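Nous utilisons des cookies pour mesurer l'audience et améliorer votre navigation. Accepter | Refuser | Gérer mes préférences

Rubrique : Robotique maison > Pinces et préhenseurs > Guides de montage

Guide de la pince à main Tornum, partie 4 : patins, réglage et premières prises

Bon, si vous arrivez ici, c'est que le corps est vissé, que la gâchette revient toute seule et que les deux doigts bougent ensemble. Si l'un des deux traîne, retournez à la partie 3, parce que tout ce qui suit suppose une course symétrique. J'ai voulu sauter l'étape la première fois et j'ai tout redémonté un lundi soir !

Côté outils, il vous faut le petit tournevis cruciforme, un chiffon, de l'alcool ménager et une cale de 2 mm (une chute de plastique convient très bien). Je travaille avec les patins Bevell, les nervurés. Les Barbosa se montent pareil mais ils sont un peu plus raides, je les garde pour les pièces lourdes.

4.1 Poser les patins

1. Dégraissez la face intérieure de chaque doigt et laissez sécher.
2. Présentez le patin à blanc, sans le fixer. Les nervures doivent être en travers du sens de fermeture, sinon ça glisse.
3. Engagez le patin par le bas, puis poussez avec le pouce jusqu'en haut du doigt.
4. Remettez les vis et serrez à la main, un quart de tour à la fois, en alternant d'un côté à l'autre.

Attention : n'utilisez pas de visseuse, même au couple minimum. Le filetage est taillé directement dans le plastique et il ne pardonne qu'une fois. J'ai deux doigts fichus dans un tiroir pour le prouver.

4.2 Régler l'écartement

5. Relâchez complètement la gâchette. Les doigts doivent s'ouvrir à 80 mm, mesurés entre les patins.
6. Si vous êtes en dessous, dévissez la butée arrière d'un demi-tour et recommencez.
7. Fermez doucement sur la cale. Elle doit toucher les deux patins en même temps. Si elle part en biais, desserrez le doigt fautif, recentrez, resserrez.
8. Ouvrez et fermez 10 fois de suite, puis vérifiez de nouveau les vis (il y en a toujours une qui a bougé, chez moi c'est celle de gauche).

4.3 Les premières prises

C'est le moment que je préfère ! Installez-vous devant une table dégagée sur le devant, assis, le coude libre. Mettez une nappe : sur un plateau nu les petites pièces filent dès qu'on les effleure, alors que le tissu les retient un peu. À l'atelier partagé de Desbridge on s'entraîne avec des écrous, mais à la maison je trouve les bijoux fantaisie bien plus formateurs, avec leurs formes bizarres, leurs chaînes qui pendent et leurs pendentifs tout plats.
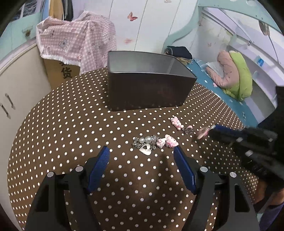
9. Commencez par une breloque un peu épaisse, en approchant les doigts bien ouverts, presque au ras du tissu. Fermez seulement quand l'objet est entre les deux patins.
10. Soulevez de quelques centimètres, comptez jusqu'à trois, déposez dans une boîte ouverte. Une boîte basse au début, ça évite de se battre avec le rebord.
11. Passez ensuite aux pendentifs plats. Pincez par la tranche, ou par l'anneau s'il y en a un.
12. Gardez les bracelets pour la fin. Prenez-les par une perle, jamais par la chaîne, qui se coince dans les nervures.

Remarque : si vous vous exercez avec une pince dans chaque main, faites travailler une seule main à la fois le temps de prendre le rythme. Deux pinces qui se croisent au-dessus du même collier, c'est le nœud assuré.

Attention : ne forcez pas sur la gâchette pour rattraper une prise molle. Rouvrez et reprenez l'objet un peu plus bas. En serrant comme une brute, on tord les doigts et il faut refaire tout le 4.2.

4.4 Entretien

Un coup de chiffon humide sur les patins après chaque séance, surtout sur une nappe qui peluche. Changez-les quand les nervures s'arrondissent. Les miens datent d'août et tiennent encore bien. Rangez la pince doigts ouverts, pour ne pas marquer le caoutchouc.

La partie 5 portera sur le ressort de rappel, j'attends une pièce.

Commentaires (3)

limaille_et_cie
Merci pour l'astuce de la cale, je réglais à l'œil depuis le début et évidemment ça fermait de travers. Est-ce que les Barbosa rentrent sans retoucher la rainure ?

pince_sans_rire
Chez moi oui, mais il a fallu pousser fort sur le dernier centimètre. Un peu d'eau savonneuse et c'est passé.

atelier_du_fond
Étape 12 : trop tard pour ma chaîne, elle est restée coincée dans le patin gauche. Vous démontez le doigt ou on peut la sortir à la pince à épiler ?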